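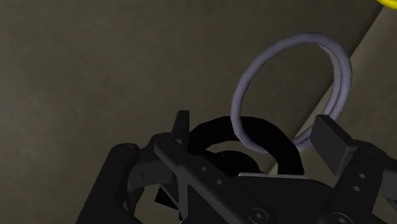

January
By Irja Kokkonen

The winter I learned to bake ring bread

When I moved to Vatetlow I brought two suitcases and one bad habit, which was eating dinner standing at the kitchen counter. I lived alone, my apartment was small, and the evenings in winter were long. I bought bread at the supermarket, the soft kind in a plastic bag, and I ate it with cheese and tea. I did this for most of my first year. I was not unhappy, but I did not look forward to food.

In my grandmother's house there was always rye bread with a hole in the middle. She hung the loaves on a pole under the ceiling, above the stove, and they became so hard that my brother and I had to suck on them before we could bite. As a child I thought this was a poor sort of bread. Now I would pay a lot of money for one piece of it. I looked for it in the stores here and found something with the right name that tasted like cardboard and sugar.

So I decided to make it myself. I should say that I am not a talented cook. My first starter died in a week. I had put it on the window sill, where the night cold came through the glass, and it turned gray on top and smelled like nail polish. The second one lived. I kept it on top of the refrigerator in a jam jar and I gave it the name Stan, after the man who repaired my bicycle, who is also slow in the morning and very strong later in the day.

Rye dough does not behave like wheat dough. All the videos I watched showed a smooth ball that jumps back when you press it with a finger. Mine was like wet clay. It went up my wrists and into my watch. I added flour until it looked like the videos, and the bread came out so heavy that I used it to hold the door open while I carried in the groceries. It took me four tries to accept that the dough must be sticky, and that wet hands are better than more flour.

The recipe I use now is simple. In the evening I mix 335 grams of water with a big spoon of starter and enough coarse rye flour to make a thick porridge. I cover it with a plate and go to bed. In the morning it should have small holes on the surface and smell sour, a little like apples. Then I add salt and more flour, mix with a wooden spoon, and let it rest while I drink my coffee. I turn it out on the table, pat it flat with wet hands, and cut the hole with a drinking glass. The small circle from the middle I bake too, and this one belongs to the baker. My grandmother was strict about that.

It bakes for 30 minutes in a very hot oven. My oven has numbers which I don't believe, so I put it on the highest one and watch through the door. After that the loaf must be wrapped in a towel until the next day. This is the most difficult part for me. Cut too early, it is gummy inside and sticks to the knife, and then it tastes like a mistake even when it is not one.

Flour was another problem. The supermarket has only the fine rye, in tiny bags. A woman at the library told me about Sikitz, a small mill shop behind the bus station, where they sell it from open sacks. The owner asked me what I was baking and I did not know the word, so I drew a circle with a hole on the back of my receipt. He said, "Bagel?" I said no, bigger. He said, "Tire?" Now he calls it my tire flour, and he keeps the coarse grind for me on the lower shelf.

My home town is 2,000 kilometers from here, and I don't want to say that bread makes this distance smaller. My mother says on the phone that my loaves look too thick. She is right, I can't make them flat enough, they always rise in the middle of the ring and the hole nearly closes. My grandmother's hole was wide enough for a broom handle. Mine would fit a pencil on a good day.

But I sit down for dinner now. I cut the bread sideways, put on butter, and sometimes salted cucumber or a boiled egg. My neighbor from apartment 22 takes half a loaf when I bake two, and she brings back the towel washed and ironed, which embarrasses me because I have never ironed a towel in my life.

Next I want to try drying some loaves properly. I don't have a pole or a high ceiling, only the shower rod, and I am still thinking about that. If anybody has dried bread in an apartment with bad air, please write to me how long it took and whether you covered it with a cloth.

Recent posts
Kusura, my favorite cafe for rainy mornings
What I planted on the balcony and what survived
Learning to say no on the telephone
Three soups for a cold kitchen

Contact | © Irja Kokkonen | Back to top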